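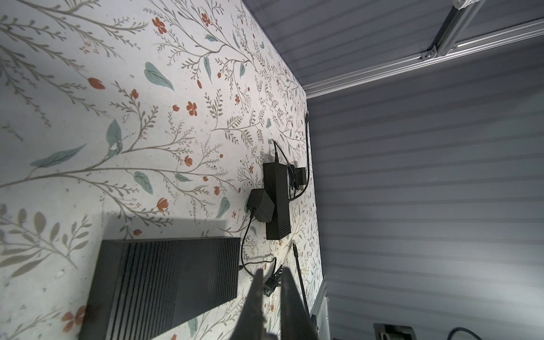 What is in the Gromwood playscripts collection?

Scene-by-scene summaries of 1,288 one-act and full-length stage plays, most of them family dramas and comedies written for small theaters, along with cast lists and a short note on each play's setting.

Where the summaries come from

The project grew out of a shelf of typed programs that Vinzenz Oberholzer had been keeping since his days running the Bramton summer stage, and it has wandered a good way from there. We read every script in full before writing a word about it, and we tried to keep the tone of the original – a farce should still sound like a farce, even in a paragraph. Long plays get a paragraph for each scene, short ones get a page at most.

What each record holds

Title, year of first staging if we could find it, number of acts, the cast list with a line on each part, the summary, and a notes field. The notes are a bit of a grab bag, I'm afraid, and you'll find remarks on dialect, songs and doubled roles all mixed together in there. There are 4,000 named characters in the cast file, which is kept apart from the summaries and linked by play number.

Known gaps

Three plays in the Leitner group have no ending, as the last pages were missing from our copies. Translated plays are listed under their English titles only – we'd love to add the original ones, and if you know any, please do write. The Viko comedies will be checked again in August.

Last updated Wednesday, July 31, 2024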